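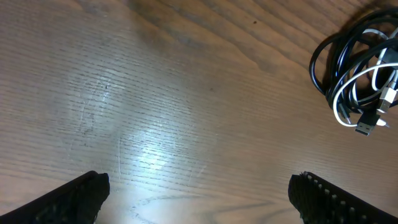
Black and white cables in a loose coil on the tabletop, USB plug and all, with the gripper fingers open in front of them.

Budgeting for a Small Robot Arm at the Workshop Bench

If you've been thinking about a tabletop arm for the jobs you're sick of doing by hand, I say go for it! I've had one on my bench since April and I still grin when it starts up. But the price on the listing is only the beginning, and a little planning will save you from placing four extra orders the way I did.

Start with one job

Pick a single chore and write it down before you look at any arms. Mine was sorting leads and small parts into trays. Cables are a great test, by the way, and a tough one (they tangle, they spring back, and a plug weighs a lot more than the cord behind it). If an arm can cope with your fussiest item, it can probably cope with the rest. Ask the seller for a video of something floppy being picked up. Wooden blocks don't count!

What I spent

My arm was a Pollmont and it cost $974. I had set aside $1,000 and felt very pleased with myself for an entire evening. Then came the rest: a power strip, clamps, a second set of fingers, a longer USB lead, a lamp, a mat, trays, and a stop button I can reach from my stool. All of that added up to about $511. So if $1,000 is everything you have, look at a smaller arm and keep a good third of the money back for extras.

Fingers and pads

Buy spare fingertips with the arm, in the same box, to save on shipping. Soft pads wear down, and bumpy ones hold slick plastic much better than smooth ones do. Hubmann sells a kit that fits mine with a bit of filing. Check the screw spacing first! I didn't, and I now own a lovely set of Penix tips that fit nothing in the house.

Look after the table

A good wooden top is a fine place to work, but varnish scratches and it throws glare right back at a camera. Put a plain matte mat under the work area and move your lamp off to the side until the shiny patch goes away. Ten minutes with the lamp did more for my pickups than a whole weekend of fiddling with settings.

Measure the full swing of the arm too, elbow included. Mine reaches farther back than forward, and it cleared a shelf of paint cans before I thought to check.

Cables need a budget line

Count your USB ports, then count again with everything plugged in. Get leads a foot longer than you think you need, and use hook-and-loop ties so you can undo them. My friend Dagmar Skála puts a dab of nail polish on both ends of every cord, a different color for each, and I've copied her on every bench in the garage.

New or used?

Used can be wonderful. Cleiton Rezende got his Ploven secondhand for less than I paid for extras, and it runs beautifully. Ask to see every joint move, ask if the power supply is included, and make sure the software still installs on a current computer. Leave some money for one replacement motor. If you don't need it by winter, buy trays!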